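**Ralberg kitchens wait longer for water repair**

The residents of Ralberg will have to live with low water pressure until after the holidays, the town office informed on December 22, 2018. The work on the main pipe under Kinnear Street began in October and should have been finished already, but a second leak was found near the old pumping house.

The low pressure is felt mostly in the morning and in the evening, when many people cook and wash at the same time. In the upper part of town, 29 homes have no pressure at all during these hours.
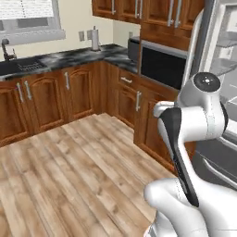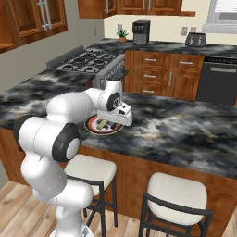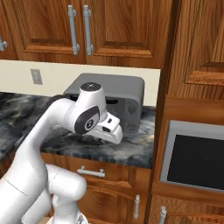

Filling one pot for soup takes as long as cooking it, according to Sipho Maluleke, who added that he would accept the delay more easily if the town office had written to people before the work and not after. He asked also why the second leak was not found in October, when the street was already open.

The town office answers that the pipe was checked then, but only on the part between the school and the bridge. The damaged place is farther up, where the pipe goes under the road to Virnska. This part is older, and the drawings of it were not complete. The workers had to dig in two places before they found the correct one.

Until the repair is ready, a water truck will stand in front of the library every day from 7 in the morning, also on Sundays. People should bring their own clean bottles or cans. Those who cannot carry water home may call the town office, and a delivery will be arranged for the same afternoon - if the call comes before noon.

The water is safe to drink, the office says. After the pressure comes back it can be a little brown for some minutes. In this case the cold tap should be left open until the water is clear, and laundry with white clothes should wait.

The road to Virnska stays open in one direction only. The bus to Ellier will use the lower road and leaves about 19 minutes earlier than in the usual timetable. The stop at the bridge is closed, and passengers should go to the stop at the school.

The digging will start again on the first working day of January. A new date for the end of the work has not been given.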